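How to Sweep Up Debris From a Tile Floor With a Brush and a Long-Handled Dustpan

A tile floor shows everything. Crumbs, grit from shoes, bits of packaging, dried leaf and plant soil all sit on top of the surface instead of sinking in the way they do with carpet. The good side of this is that a tile floor is quick to sweep once you have the order right. Most of the trouble people have with it comes from starting in the wrong place, sweeping too hard, or holding the dustpan at the wrong angle.

This page covers small, dry debris on an indoor tile floor. It does not cover broken glass, wet spills or fine plaster dust.

What you need

A brush with a long handle and soft to medium bristles
A dustpan with a long handle
A trash can or a bag
A damp cloth or a flat mop for the last step
An old toothbrush, if the grout lines are deep

Long handles matter more than the brand or the price. With a short hand brush you will be on your knees for the whole job, and you will tend to sweep only the patch you can reach before shuffling to the next one. With long handles you can stand up, see the whole floor and work in longer strokes.

Check the bristles before you start. If they are bent flat in one direction, turn the brush so the bend trails behind the stroke. If they are full of hair and lint, pull that out first with your fingers or an old comb. A clogged brush drops as much as it picks up.

Clear the floor

Move anything light that stands on the floor: chairs, bins, shoes, pet bowls, plant pots, mats. Shake mats outside and leave them there until the floor is done. If there is a trash can in the way, lift it. Dragging it pushes a line of crumbs against the base, and those crumbs stay behind when the can goes back.

Heavy furniture can stay where it is. You will sweep out from under it with the brush held low.

Turn off any fan and close the window if there is a draft. Small bits travel a long way across smooth tile, and you will end up chasing them. If the heating blows from a floor vent, turn that off as well.

Switch on the light, or sweep when daylight comes in low through a window. On pale tile, light-colored crumbs are hard to see from straight above. Crouch down once and look across the floor toward the light, and you will see where the worst of it is.

Sweep from the edges in

Start at the wall farthest from the door. Hold the brush with one hand near the top of the handle and the other lower down, with the palms facing each other. Keep the handle close to your body.

1. Run the brush along the baseboard, pulling the debris away from the wall by the width of one tile. Go all the way along before you do anything else.

2. Do the corners with the end of the brush. Push the bristles in and draw them out toward you. Two strokes per corner is normally enough.

3. Sweep under cabinets and radiators, pulling out and never pushing in.

4. Work back over the open floor in short, overlapping strokes, moving everything toward one spot in the middle.

Keep the bristles on the floor at the end of each stroke. If you flick the brush up, the lighter bits jump and land behind you. Press only hard enough to bend the tips. Pushing down flattens the bristles and makes them skate over the grout.

Sweep along the grout lines where you can. When you sweep across them, small pieces drop into the joint and stay there. On a floor laid on the diagonal, pick one direction of the grout and stick with it.

In a large room, do not try to bring everything to a single pile. Split the floor into sections and make a pile in each. For a kitchen like the one in our Erkbridge rental, with 21 tiles down the long side, 3 piles is a good number. Any more than that and somebody walks through one of them.

Place the dustpan

Put the pan down flat on the far side of the pile from the brush, with the lip facing the debris. Hold the pan by the top of its handle and let the handle lean until the front edge sits flush on the tile. If you hold the handle too upright, many pans tip back and leave a gap at the front. Tilt it too far the other way and the back of the pan lifts, so the debris slides out again.

Check for a grout line under the lip. If the edge is sitting right over a joint, move the pan forward or back until it rests on the face of a tile. This one change gets rid of most of the thin line of dust that is left behind.

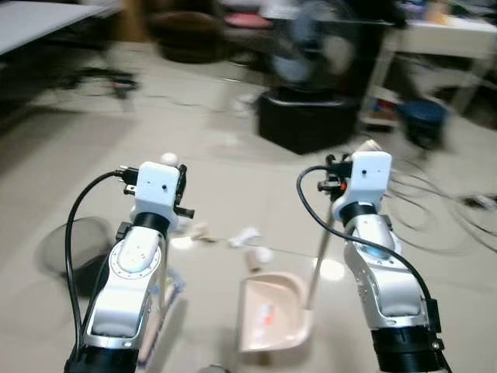 Pink dustpan down on the tile, with bits of debris still on the floor.

Hold the pan still and bring the brush to it. Use short strokes that finish just inside the lip. It is tempting to scoop with the pan at the same time, but if both tools move, the pile spreads sideways. Once the bulk of it is in, sweep in from the left side, then from the right, then straight on again.

Deal with the thin line

There is nearly always a fine line of dust where the lip was. To clear it:

1. Pull the pan back toward its handle side by the width of your hand.

2. Sweep the line in with one light stroke.

3. Turn the pan a quarter turn and do it again.

If there is still a line after that, leave it for the damp cloth. Going after it with a dry brush just moves it around. A pan with a rubber strip along the lip leaves less behind than one with a bare plastic edge. You can buy strips that clip on, but they tend to fall off and I don't think they are worth the money. A nick or a warp in the edge is a different matter – a pan with a chipped lip will leave a trail in the same place every time, and it is better to replace it.

Empty the pan

Before you lift the pan, tip the handle back so the debris rolls to the rear. Lift it level. Carry it to the trash can with the brush held across the opening if the contents are light, such as hair or shredded paper.

Put the pan as far down inside the can as it will go before you tip it. Tapping it against the inside of the rim is fine. Tapping it against the outside will put half of it back on the floor.

Empty between piles. A pan that is more than half full spills when you set it down for the next one.

Finish the floor

Wipe the spots where your piles were with a damp cloth. This picks up the dust that the brush could not, and it takes less than a minute. If you plan to mop the whole floor, you can skip this and go straight on to mopping.

For grout that is lower than the tile, run a dry toothbrush along the joint and then sweep once more. You don't need to do this each time. Every 8 weeks or so is plenty for a kitchen, and a hallway near an outside door may want it more often in winter.

Let the floor dry before the mats go back.

Look after the brush and pan

Knock the brush against the inside of the trash can when you are done. Once a month, wash the bristles in warm water with a drop of dish soap, rinse, and hang the brush with the bristles down to dry. Never store it standing on its bristles. They take a set within a few days and will not come back, especially the softer kind.

Wipe out the pan with the same cloth you used on the floor. Dust left in it sticks to the plastic and then comes off on the next clean floor. If your pan builds up static and the dust clings to it, wipe it with a little soapy water and let it air dry without rinsing.

Check where the handle joins the pan. On many cheap sets this is a push fit, and it works loose. A turn of tape around the end of the handle before you push it back in will hold it for a long time.

Common problems

The debris keeps rolling away from the brush. You are sweeping too fast, or the bristles are too stiff for a smooth floor. Slow down and shorten the stroke.

The pan slides when you sweep into it. Put a foot lightly against the back of it. On very glossy tile, a slightly damp underside will stop it moving.

Hair wraps around the bristles. Wear a rubber glove and pull down from the base of the bristles to the tips.

The floor feels gritty after sweeping. Fine grit sits in the texture of matte tile and a brush will not get all of it. Vacuum with the hard floor setting, or mop.

White haze on dark tile. This is usually soap left from mopping and has nothing to do with sweeping. Mop once with plain water.

Related pages: Cleaning Grout Without Bleach; Which Mop for Which Floor; Getting Crumbs Out From Under the Stove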